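About Grelel

Grelel fits out and maintains shared kitchens in rented buildings. The company was set up in Tallmont, where the workshop and office still are, and it now looks after 47 kitchens in student housing, small offices and training centers. Most of them are used by people who did not choose each other as kitchen mates, and this determines most of what we specify.

What we do

The work falls into two parts. The first is the fit-out: floor, counters, appliances and the position of outlets. The second is the stock: plates, bowls, cups, cutlery and the dry goods shelf. Tenants usually ask about the first part and have complaints about the second.

Floors are ceramic tile wherever the building allows it. We use a large square format in a light beige-gray, with a thin grout line one shade darker. Large tiles leave less grout to clean. Appliance fronts are stainless steel unless the landlord has an existing contract.

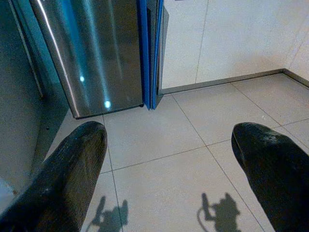 Grout is sealed once at handover and inspected each April. Tiles are kept in reserve for every site, from the same batch as the floor, and labeled with the site number. A cracked tile is replaced within 17 days of the report. Loose skirting is handled on the same visit.

Counters

Our standard counter is white. Stains show on it early, and they are easier to remove at that stage. The front panel is also plain white, so a damaged section can be exchanged without matching a pattern.

We leave the counter open, without a rack or divider. Users set out tableware where they need it and keep packages against the wall. In the Nimri building we tested a fixed dish rack for 23 weeks and then took it out again. It collected water and took up the only free stretch between the sink and the wall.

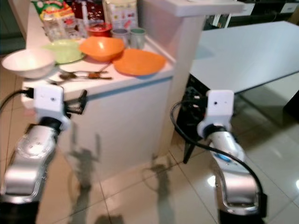 A side table is supplied when the room is wide enough. It takes the overflow at mealtimes and should be clear again by evening, although this is a house rule and outside our contract. The minimum passage between counter and table is given on the drawing for each site.

Tableware

Stock is issued by color. Orange, pale green and white are the current series; gray and teal cups are supplied alongside. The colors have no assigned meaning. They make it easier to see what has come back to the kitchen and what is still upstairs in somebody's room. The stock list for all sites was last revised on 2018-05-10 and has 543 lines, including spare lids.

Cutlery is mixed — forks and spoons in plain metal, plus copper-colored spoons from the earlier Gralero series. Gralero pieces are not reordered. They stay in use until they are lost or bent, and a site may therefore have both finishes in one drawer.

Plates are checked for chips at each service visit. A chipped plate is withdrawn even when the chip is on the underside.

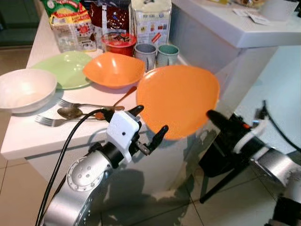
Samer Hijazi wrote to us that the color system works for plates and fails for forks, and that his floor would gladly trade two bowls for a full drawer of cutlery. We have raised the fork allowance at his site and are reviewing it elsewhere.

Service visits

Each kitchen has a fixed visit interval, printed on the card inside the cupboard door. A visit covers counter joints, door seals, drain, tableware count and the dry goods shelf. Opened packages without a name are left in place on the first visit and removed on the second. Unopened packages are never removed by our staff.

Reports can be left at the Tallmont office or sent through the building manager. Please give the site number and say which part of the kitchen is affected — floor, counter, appliance or stock.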